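**Slow hands, short rules**

Nine in the morning, August, kettle still going. On the wall at Vililine's workshop there's a sheet of paper with 4 rules on it. Used to be a binder. 200 pages, tabs, a glossary. The binder's still on the shelf if you want it - the spine has never been cracked.

Everyone I've talked to in small-scale robotics has a version of this story. The big industrial cells have their fences and light curtains and someone whose whole job is the paperwork. Bench-top arms don't. They sit on a table in a room where people also eat lunch, and they pick up household stuff, and the rulebook for that is still being written by whoever's in the room.

Uriel Quintero wrote the one at Vililine. Took him two goes. The first was the binder. The second he did on the tram, on the back of a parking notice.

Rule one. Hands out before power on. Say it out loud, wait for an answer. "Clear" is the word, not "yep", not "good". He's strict on that one.

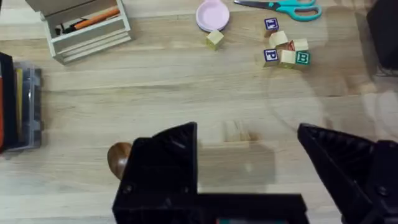 Rule two is the layout rule and it's the one visitors argue with. Whatever's on the table at the start of a run gets written down, and it stays put till the run's over. You don't lean in to straighten something. You don't nick the scissors to open a parcel. If a thing has to move, you stop, you log it, you start a new run. Sounds fussy. But the reach you do without thinking is the one that gets your knuckles, and a log that doesn't match the table is worse than no log at all.

Rule three, speed. First run of any new task goes at the slowest setting, full stop, even if it's nearly the same as yesterday's. "Nearly the same" is a phrase Quintero has banned from the logbook. He showed me the page where he'd crossed it out in red. Twice.

Rule four: whoever's closest to the stop button isn't allowed to be doing anything else. No phone, no notes, no sandwich.

And that's the lot.

Does it work? Depends what you count. Savchuk, the logging project that a few of these workshops share, has 2,441 runs in it so far, and the column people look at is "unplanned reach" - a hand over the table with power on. Before the short sheet there was one most weeks, going by what people remember, wich is not data and Quintero is the first to say so. Since the sheet, 7. All 7 have a name and a paragraph next to them. One's his.

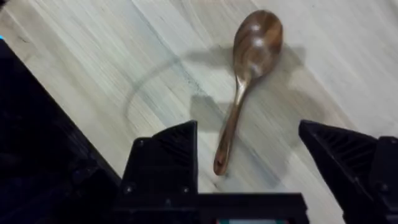

The paragraphs are the good part, I reckon. Plain words. "Thought it had finished." "Was cold, reached for jumper." "Wanted to see if the lid was on." You read them in a row and you learn more than the binder ever taught anyone. No blame column, there was one in the first draft and it came out after a fortnight, everybody had stopped writing things down.

Not everyone's sold. There's a view that rules this short only work with people who already know the long version. That a newcomer gets 4 lines on a wall and thinks that's all the risk there is. Prament, a training outfit a couple of suburbs over, teaches from a full manual and makes no apology for it, three evenings before you get near a switch.

I put the short sheet in front of a few people and asked what was missing.
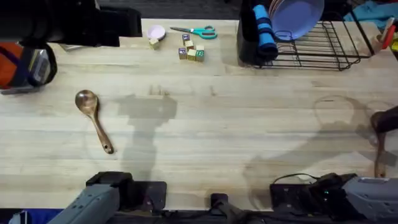

Cables, according to Vitalii Polishchuk, straight off, before he'd got to the end of the page. Nothing on there about cables. He'd want a line saying every loop gets checked through the arm's whole range before the first run, by hand, power off, and again whenever someone shifts a mount. He'd also want the stop button tested daily and not just stared at. "A button you haven't pressed this week is a decoration," he said, and then he asked who signs the sheet. Nobody does. He didn't like that much.

Fair points. Quintero's answer, when I took it back to him, was that cables live on a seperate card, the setup card, which is taped to the cupboard door. Setup is one person's job, first thing. The wall sheet is for everybody, all day. Mix them and you're back to a binder by Christmas. He took the signing thing on board though. There's a pen on a string now.

Two robots at one table makes it harder again. One arm idle doesn't mean one arm off, and the sheet doesn't say so. The crew at Vililine treat both as live if either is. It's habit, it isn't written anywhere, and habits walk out the door when people change jobs. If I could add a fifth line that'd be it.
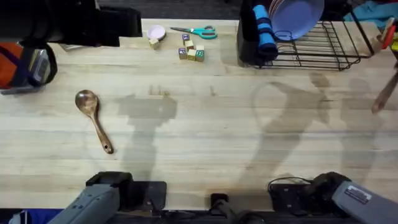
Flollden, the newest workshop to join the log, has already added theirs. Both arms count as one machine. Colour-coded tags on the switches as well, though I'm told the tags fall off.

Anyway, if you're setting up your own bench, what I'd steal:

- One sheet. Readable from where you stand, big type.
- One agreed word for clear. Practise it, feels silly, do it anyway.
- Write down what's on the table. Then leave it alone.
- Setup checks on their own card, with cables first.
- Log the near things in whatever words come out.
- Press the stop button every morning.

Review it every few months and if a line goes on, try to take a line off. Quintero's next review is after the holidays. Polishchuk's been invited, and is bringing the manual.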